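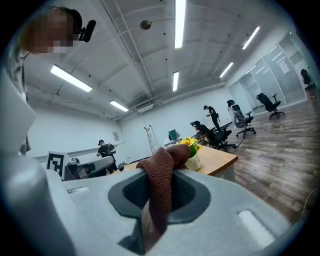
Lirodix is looking for part-time textile handlers to join the day team from April. The work is folding, sorting and laying out cloth items by hand and with hand-held grippers, in a large shared room with other people working nearby. Most of what you will handle is ordinary household fabric: towels, tea towels, napkins, pillowcases, T-shirts and knitted pieces. The knits take the most practice. A brown knitted cloth bunches into a thick fold when it is picked up by one end, and it has to be shaken out and laid square before it can be folded. The room has white walls and long fluorescent lights on the ceiling, and it is lit like that all day, so please think about whether that suits you before applying.

We have 11 places to fill. No experience is needed, though people who have worked in a laundry, a hotel linen room, a clothes shop or a charity sorting room usually pick it up quickly.

What the work involves

You will be given a crate of items and a sheet saying how each one should end up. A typical sheet asks for a towel folded in thirds and then in half, or for a pile of mixed cloths to be separated by size and stacked. You work through the crate, put everything back as you found it, and start again with the next sheet. On a normal shift you will get through up to 100 items. We do not pay by the piece and would sooner have slow, tidy work than a rushed pile.

Some items are awkward on purpose. Fitted sheets, stretchy knits and anything with a hood are on the list, and they come round often.

Hours and pay

Shifts are 9.00 am to 1.00 pm or 1.30 pm to 5.30 pm. You can ask for mornings or afternoons, and we will try to keep you on the same one. The contract is for 16 hours a week. Pay is by the hour, paid monthly, with a paid break of 15 minutes in each shift. The hourly rate is given in the application pack. Holiday builds up from your first day.

What we ask for

You should be 18 or over and have the right to work in the UK. You need to be comfortable on your feet for most of a shift - there are stools, but the tables are set at standing height. You will be lifting crates of cloth, which are bulky and not very heavy. You should be able to follow written instructions in English and keep a simple log of what you have done.

Please tell us if you have an allergy to wool, latex or washing powder. It will not rule you out, but we need to know which crates to keep away from you. Long nails and rings catch on the knits and are best avoided. Wear plain clothes and flat, closed shoes.

Training

The first two shifts are paid training. You will be shown the standard folds and how to hold and look after the grippers, and you will work beside someone from the current team. After that you will have your own table. If you have worked for us before on the Jonico sorting project you can skip the first training shift, but not the second, as the folding sheets have changed.

How to apply

Send a short letter, no longer than one page, saying what work you have done and which shift you would like. A CV is welcome but not required. Address it to Etenesh Demissie, Textile Team, Lirodix, and hand it in at reception or use the form on our jobs page. We will invite people in for a trial of 45 minutes, which is mostly folding and a few questions. Travel to the trial is refunded if you keep your ticket.

We reply to everyone, including those we cannot offer a place.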